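Arcade and Amusement Operations
Unit 6: Redemption games, scoring and payout
Instructor: Savita Bajpai
Read before the Saturday session. Bring the Hawthorne floor plan from Unit 5.

1. Terms

A redemption game pays out tickets or points that the player trades for prizes. A merchandiser pays out the prize itself, as a crane does. A novelty game pays nothing. Alley rollers, coin pushers, basketball hoops and whack games are all redemption games for the purposes of this unit.

Payout percentage is the retail cost of prizes given out divided by the money taken in. Use the cost you paid the supplier, including freight. Do not use the shelf value that the player sees at the counter.

Ticket value is the cost of prizes divided by the tickets needed to claim them. Once it is set, it should stay the same across the whole prize counter. If a small plush takes fewer tickets per cent of cost than a large one, regular players will find it within a week and the large one will not move.

2. Skill and fixed payout

An alley roller is a skill game. The same lane can pay a beginner very little and a league player a great deal in the same hour. The operator sets the table of scores and tickets but does not control who is rolling. Payout therefore has to be read over a long run of plays.

In the worked example, Lane 2 at the Stukotcombe arcade is read after 600 plays. Add up the tickets, multiply by ticket value, and divide by the money taken in. Do this for each lane separately. A bank average hides a lane with a worn ball hop or a bad switch.

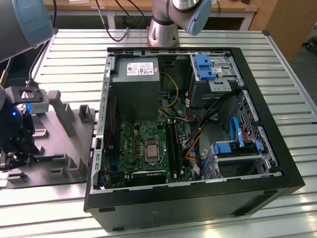 A lane that pays well above its neighbors should be checked in this order: level, switches, score table, players. Most students start with the players. Murray Després covers leveling in Unit 7, and it will not be tested here.

3. The score table

Write the table as steps. Each step has a minimum score and a ticket count. Leave the lowest step above zero, so that every finished game pays something. A child who rolls nine balls and gets no tickets does not usually roll again.

Keep the top step rare but possible. If no one on staff can reach it after an evening of trying, move it down. Record the old table before you change anything, with the month and your initials. The sheet we use in class begins in October.

Mercy tickets are tickets paid regardless of score. They count toward payout and must be included in the total. Brittany Gagnon's notes from the last term leave them out on the second page; correct your copy.

4. Leagues and tournaments

League play changes the figures. League players pay a flat fee and their games normally run with tickets off. If tickets are left on by mistake, the lane will show heavy payout with very little income. Mark league hours on the log and remove them before you work out the percentage.

For a tournament, rotate players through all lanes. Do not let a player choose a lane. Balls should be weighed as a set and any chipped ball pulled. Ties are broken by one extra frame on a lane neither player has just used.

5. Reading the log

The Tramitik system writes one line per game: lane, start time, score, tickets, card number. Skultix units write the same fields in a different order and put the card number first. Sort by lane before comparing the two.

Look for repeated identical scores, games shorter than a person could roll, and ticket counts that do not match the table. Card 123 in the sample log shows all of these. Decide whether the cause is the switch or the player, and write down what you would inspect first.
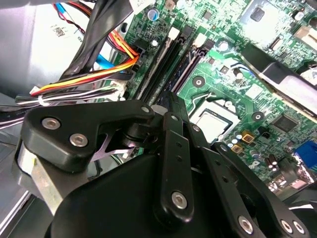
Interior of a desktop computer case, with the motherboard at upper right.

6. Exercises

a. Work out the payout percentage for each lane in the sample log, league hours removed.

b. Rewrite the score table so that the lowest step pays 2 tickets and the top step is unchanged. State the effect on payout.

c. Keegan Cloutier proposes raising the price per game and leaving the table alone. Set out what happens to payout percentage and to plays per hour, and say which of the two you can predict from the log.

d. Draft the sign for the prize counter explaining the ticket change. Keep it under four lines.

Hand in a to c on paper. Exercise d goes to Huguette Gauthier, who is marking the signage work for both sections.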